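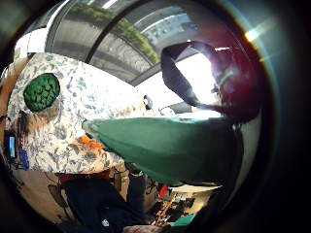
1/ Small artificial flower arrangements, and what I've learned from making 33 of them for the tables at Fleststead.

Everaldo Bezerra asked for the lot by February. I said yes before I priced the stems.

2/ Put a cloth down first. A busy print is fine and hides the glue strings. Mine is white with blue leaves and flowers on it.

One orange flower is enough color for a small table. Keep the cream one low, at the base, and let the purple rise behind it.

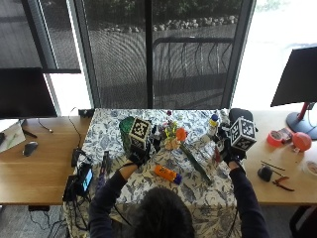 3/ Stems. The long green ones from Griffiths come too tall for anything under a foot. Cut them with pliers, never with your good scissors. I ruined a pair on the first night.

Save the offcuts — they make decent supports for the heavier heads.

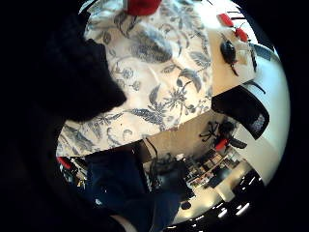 The cloth, leaves and ferns all over it.

4/ Glue. I used Ganier sticks on the paper wraps and they held. On plastic they let go overnight. For plastic I switched to Nitia and stopped redoing things.

I bought 400 stems and have 2 bags left over.

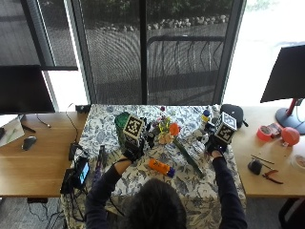 5/ Height is where I kept going wrong. Guests need to see each other over the thing, so I sit down in front of every arrangement before I call it done. Standing up, they all look too short. The purple bud at the top of this bouquet is as high as I'd go, and I'd keep a long green stem angled down low like that one, toward the front.

6/ Next up is ribbon. Everaldo wants green, I want none. Will post when that's settled.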